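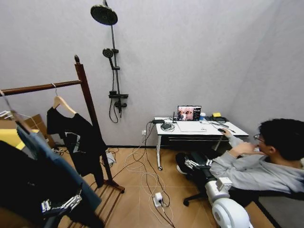 Dilwyn Gronow wrote to say that his first Dutine bed arrived in April, that he had it together before his tea went cold, and that his only complaint was having run out of things to blame for the state of his carrots. We have no spare part for that.

Dutine Raised Bed, Standard

The Dutine is a box with no bottom. You put it on the ground, fill it with soil and grow food in it. People have been doing this with scrap lumber for a very long time, and if you own a saw and a free afternoon you can do it too. We sell the Dutine to everybody else.

It comes flat, in one carton, with four larch sides, four steel corner brackets and a bag of bolts. The bag has one more bolt than you need. Please stop emailing us to ask where it goes.

Size and material

Length: 100 cm
Width: 85 cm
Boards: untreated larch, planed on the inside face only
Brackets: galvanized steel
Bolts per bed: 9, including the spare
Color: larch, then gray

The width is the part we argued over longest. Sixten Bakke wanted it wider, on the grounds that he has long arms. The rest of us can reach the middle of an 85 cm bed from either side without putting a knee in the lettuce, so 85 cm it is, and Sixten has his own at home.

Untreated larch goes silvery after a winter or two. If you want it to stay the color it was in the carton, oil it every spring. We don't. A board may also split a little at the ends as it dries, and this looks worse than it is.

Putting it together

Lay the sides out where the bed is going to live. Carrying a finished one across a plot is possible, but it will find your shins. Fit the brackets to the short sides first, then bring the long sides in and tighten everything by hand. Check that it sits level, then go around again with the wrench. The wrench isn't included; you have one in the kitchen drawer under the takeout menus.

On grass, cut the grass short and put down plain cardboard with the tape pulled off. On paving, use the Uka liner (sold separately, see lower down) or you will be sweeping soil until fall. On a slope, dig in the high side. Don't prop up the low side with bricks and hope.

Filling it

A bed takes more soil than you think. It takes more than we think, and we make it. Our usual mix is topsoil and garden compost, half and half, with some leaf mold if you've been patient enough to make any. Fill to the top and water well. Next morning it will have sunk, and you fill it again.

Sharing a bed

A lot of our beds go to community plots, where two or three households split one between them. For these we make the Arkano divider, a larch board that slots across the middle. It keeps the mint on its own side for most of one season. Bit-na Jeon bought 5 for her group and reports that relations have improved, though the zucchini respects no border.

What goes with it

Uka liner. Woven, drains freely, cut to fit the Standard. Staples not included.

Arkano divider. See above, and see mint.

Pană markers. Thin larch tags, pointed at one end. Write on them in pencil. Permanent marker fades by July and then you're guessing between kale and other kale.

Dutine hoop set. Holds up netting or fleece. Pigeons will sit on it and look at you.

Delivery and returns

The carton is long and heavier than it looks, so have a second person around if there are stairs. Returns are fine as long as the boards haven't had soil against them. Tanveer Ansari handles missing parts and answers most messages before noon. Group orders go to Esi Dogbe, who will want to know how wide your gate is. Measure it first — with a tape, and with the gate open.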